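Search this forum Advanced search Go

Gripper jitter when the two arms share a table, planner or controller?

tinplate_ed
Dec 30, 2022
Need a sanity check before I rip everything out. Two arms, one table, head camera, kitchen type jobs. Planner is Mabula, low level control is the stock driver with Drestix sat on top for the smoothing. Each arm fine alone. Run both and the one on the right starts to shiver when it comes in over the middle. Not huge. Enough to miss a cup handle.

Tried so far: dropped speed to 70 per cent, no change. Turned the collision margin down, worse. Swapped the cable, no change. Logs look clean to me but I dont really know what I'm looking for.

quillback
What rate are you sending targets at? And what rate does the driver want them? Nine times in ten it's that.

tinplate_ed
Driver wants 300 a second. Mabula replans at 8. Drestix fills in between, or it's meant to.

quillback
Meant to. Check it's filling in from the last commanded position and not the last measured one. If it starts each new piece from measured you get a small step backwards every replan, 8 times a second, and that's your shiver.

mossy_kernel
Disagree. If it was that you'd see it with one arm as well. He says one arm is fine.

quillback
With one arm the replan hardly changes the path so the step is tiny. Two arms, each one is a moving obstacle to the other, path changes every time. Same bug, you just see it more.

mossy_kernel
Could be. My money's on timing though. Both arms in one process, one thread, and the second waits for the first. Had exactly this with Skarovska in October and spent a fortnight blaming the filter. Split into two processes, gone.

tinplate_ed
They are in one process yes. One thread, I think. Didn't write that bit.

hobnail
Print the time between sends for each arm. Not the average, the worst one. Averages hide everything.

tinplate_ed
OK did that. Left arm worst gap is fine, bang on. Right arm has gaps all over the place, some long enough to skip several targets. Only when both are moving.

mossy_kernel
There you go.

quillback
That's one problem. Doesn't mean it's the only one. Still want to know about commanded v measured.

tinplate_ed
Looked. Config says start_from: state. Docs don't say what state is. Helpful.

hobnail
state is measured in the old version, commanded in the new one. They changed it and put it in the release notes and nowhere else. Put start_from: command and be explicit.

lowgear
Why are people still planning around the other arm at all? Give each arm its half of the table, lock the middle, one in one out. Simple, never fails. All this live replanning is showing off.

hobnail
Fine until you need both in the middle to hand something over.

lowgear
Then you script the handover. Once.

hobnail
And script it again every time the plate moves. No thanks.

quillback
Lock is a decent test though. If the shiver goes with the middle locked and both arms still moving, it's the replans. If it stays it's the threads. Cheap to try.

tinplate_ed
Right, back. Did them one at a time like grown ups.

Middle locked, one process: shiver less, not gone.
Middle open, two processes: shiver less, not gone.
Middle open, two processes, start_from: command: gone. Ran it for 300 moves, not one twitch on the trace.

So you were both right, annoyingly.

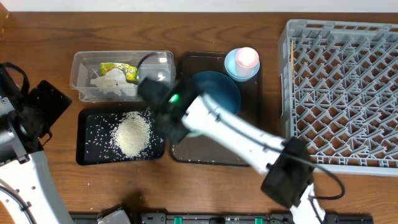 Should the smoother run in the same process as the planner?
Keep it with the driver, on its own thread, so a slow plan can't hold up the next target. The planner only has to drop a new path in when it has one.

mossy_kernel
Seconded, that's how ours is now. Planner can fall over and the arm just coasts to a stop on the last path.

quillback
Only if you set the timeout. Default in Drestix is no timeout, it'll sit and wait holding position. Might be what you want, might not be.

tinplate_ed
Didn't know that. Setting it now. Next is the camera side, Iltach is masking the arms out of the depth and I'm fairly sure it's using stale joint angles, the mask trails behind when the arm is quick. Same disease?

hobnail
Same disease. Stamp the joints and the depth off one clock, then look up the angles at the time of the image, don't just grab the latest. Start a new thread for it, and post the config this time.

lowgear
Still say lock the middle.

tinplate_ed
New thread is up, called "Iltach mask lagging behind arm". Config's in it. Ignore teh commented out bits.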